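Viston cordless floor washer - my review after one winter

I bought the Viston floor washer on February 21, 2022, in the small appliance shop in Hodoroagă. The price was 119 and the seller, Mr. Sorin Bratu, gave me a second roller for free. I did not plan to write anything, but my cousin Roxana Pană asks me every week if she should buy the same one, so I write it here once and she can read it.

First, the weight. When the clean water tank is full, the machine is heavy in the hand, but on the floor it pulls itself forward a little and you do not feel it so much. My mother can use it also. The handle goes down quite low, but it does not go completely flat, and under the bed I still must use the old mop.

The battery is 2000 mAh. The box promises enough for a whole apartment. For me it works 17 minutes in the strong mode, and then the light becomes red. In the normal mode it is longer, and I think the normal mode is good enough for daily dirt.

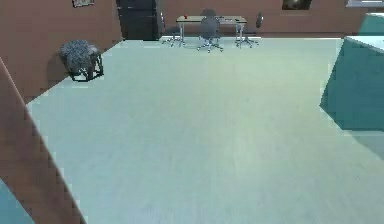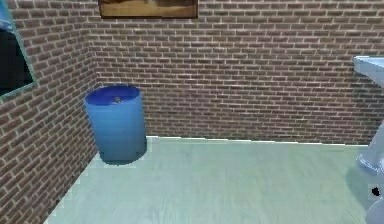
Cleaning results depend very much on the floor. On glossy tile it leaves thin lines when the roller is too wet, and I had to learn to go back over the same place without pressing the water button. A smooth, pale floor in gray-green, with almost no pattern, is the hardest test in my opinion, as every line can be seen on it when the light comes from the side. On my kitchen linoleum, which is dark, I see nothing at all. So if your floor is light, please count on a second pass.

The corners are the weak part. The roller stops before the edge of the machine, and a narrow strip along the wall stays dirty. I wrote to Viston about this and they answered politely that a side brush exists, part number 1037, but it is sold separately. I did not order it yet.

The dirty water tank must be emptied the same day. I forgot it one time over the night and the smell was terrible - I washed it with vinegar and it was fine again.

The noise is acceptable. The voice messages I switched off on the first evening (hold the mode button until it beeps).

I give it four stars from five. Roxana, buy it, but ask Mr. Bratu for the second roller.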